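Mon 24 May
By Emmett Holloway

Well, the season is over, and I have been sitting at the kitchen window since six with a pot of coffee, trying to decide how I feel about it. We lost on Saturday, 2-1 to Huet, in front of the biggest crowd I have ever seen at our little ground. They announced it over the loudspeaker at halftime – 634 people! – and a cheer went up as if we had scored. For most of the winter we were lucky to get 244, and a good share of those were parents who had come to collect somebody from the junior practice and stayed on out of the cold.

I want to get the first half down while I still have it fresh, because it was the best soccer this team has played in all the years I have been coming. We pressed them from the kickoff. Their center backs are big fellows who like to take a touch and look up, and we simply didn't let them look up. The goal came from a throw-in on the far side, a flick, a bit of a scramble, and then Dokus (that's what everyone calls him, and I'm ashamed to say I have forgotten his real name) hit it low past the keeper with his wrong foot. I hugged a man I had never met. He had mustard on his sleeve and now my good jacket does too.

And then the second half. Oh dear. The legs went. You could see it in midfield first, where we started getting to everything a yard late, and once Huet began switching the ball from side to side we were chasing all over the place. Their first came from a corner we should have cleared twice. The winner was a lovely shot, I have to admit, from well outside the box, and I clapped it, which got me a look from the row in front.

Jacqueline Masson was beside me the whole afternoon with her thermos and her blanket, and she took it harder than I did. She has kept a scorebook on this team since before the new stand went up, and she wrote the second goal in so hard that the pencil went through the page. On the walk back to the car we talked about the substitutions, all the way past the bakery and down the hill, and then sat in the parking lot talking about them some more. She thinks the change at left back came far too early. I think it came too late, if anything, but I let her have that one.

Fourth place, then. If you had offered me fourth place back in September, after that miserable opening day at Tetum when the rain came in sideways and we gave up three before the break, I'd have taken it and bought you supper.

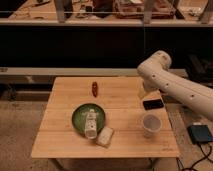
Will we have the same coach when we start again in September? I think we will, as he told the supporters' supper on Friday that he wants another year, and the club seems glad to have him.

What I'd like is one more midfielder, somebody young who can run all day, and a second goalkeeper so the first one can have a cold now and then. The club hopes to raise 1,000 dollars over the summer toward new goal nets and a proper drain behind the south goal, where I have ruined two pairs of shoes. I've promised to help at the cake table. I can't bake, but I can make change and talk to people, and Jacqueline says the talking is what worries her.

The coffee has gone cold now and the grass needs cutting. I'll hang the scarf in the hall closet tonight – or maybe tomorrow.

Gisadness – a supporter's diary | Write to Emmett through the contact page | All rights reserved | Back to top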